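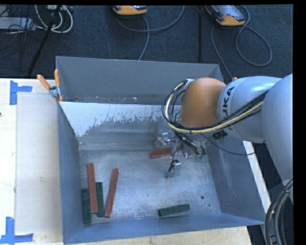

3.2. Disposición de las piezas en el contenedor

El contenedor empleado en los ensayos es una cubeta metálica abierta por arriba, de color gris azulado y con el fondo ya rayado. Se colocó sobre un tablero de madera clara, a una altura que se mantuvo constante en las dos series. Las piezas son barras rectangulares de dos colores, rojo y verde oscuro, suministradas por Foketti para el estudio de almacenamiento a granel que se llevó a cabo en la nave de Salcedo.

Figura 4. Barras rojas y verde oscuro en la cubeta, tres de cada color.

Con pocas piezas, la orientación de cada barra depende sobre todo de cómo cae y de la distancia a la pared más próxima. En la Figura 4, dos de las barras rojas quedan en la parte izquierda del fondo, inclinadas en sentidos opuestos, mientras que la tercera está hacia la parte posterior y casi en horizontal. Esta falta de una dirección común es habitual en los niveles de llenado bajos – la cubeta es ancha en relación con las piezas – y desaparece de forma gradual al añadir barras.

Se registraron 502 disposiciones, de las que se descartaron dos por errores en la anotación. Las 500 restantes se clasificaron según la separación entre barras vecinas y el ángulo respecto a la pared larga de la cubeta. En 331 de ellas, al menos una barra tocaba la pared; en 125 había contacto entre dos barras de distinto color. Ambas condiciones pueden darse a la vez, por lo que las cifras no son excluyentes.

El color no influyó en la orientación, como cabía esperar de piezas con la misma masa y el mismo acabado. Sí resultó útil para el recuento manual, sobre todo en las disposiciones con barras cruzadas. Las anotaciones se hicieron con la plantilla Indivstead, que asigna a cada barra una casilla de posición y otra de ángulo. Cuando una barra ocupaba dos casillas se anotó la que contenía su centro.

El desgaste del fondo merece una observación aparte. Las marcas no se rellenaron ni se pulieron entre series, y en octubre se repitió una parte de los vertidos en una segunda cubeta, cedida por Nostalau y sin uso previo. Los ángulos medidos en ella no difirieron de los anteriores más allá del margen de lectura de la plantilla. La comparación por niveles de llenado se presenta en la sección 3.3.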